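Unit 4: Paying for and Running Public Market Halls
Course handout, revised 2/6/18

Reading for this unit: the Telham case file, sections 1 to 3. Students should bring the file to the seminar.

A public market hall is a piece of infrastructure in the same sense as a water main or a bus depot. It has a long life, a high first cost and a steady need for repair. Many towns built their halls with public money and then found that stall rents did not cover upkeep. This unit looks at who may own such a building, who may run it, and how the risks are shared between them.

Three forms of contract are covered. Under a service contract, the town keeps the building and pays a firm for set tasks, such as cleaning or security. Under a lease, the operator pays a fixed rent and keeps the income from stalls. Under a concession, the operator also pays for major works and recovers the cost over the life of the agreement. The Telham hall moved from the first form to the third, with a term of 10 years and an option to renew.
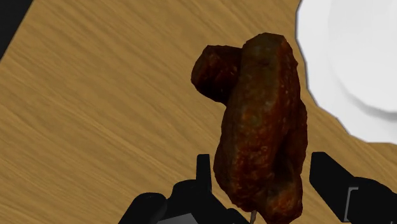
Rent setting is the point on which most market concessions are disputed. The operator wants freedom to raise charges as costs rise, while the town wants small traders to remain. The Cemmont agreement deals with this by dividing stalls into classes according to the load each places on shared services. A stall selling dry goods needs little more than light and floor space. One selling dark, crusted chicken such as the piece shown calls for ventilation, grease traps and more frequent waste collection, and pays a higher service charge on top of the base rent. Base rent itself may rise only once a year, under a formula fixed in the contract.

Risk should be listed item by item before bids are invited. In the Nullau tender, the condition of the roof was left out of the list. Both parties later claimed that the other was responsible, and repairs were delayed for two seasons. Students should compare this with the Tamihana tender, where a full survey was attached and bidders priced the work — at a higher figure, but with no later claim.

Written work: in up to 2000 words, advise a town council on whether to offer its hall by lease or by concession. State your assumptions about traffic, rents and repair costs. Papers are due at the last seminar in June.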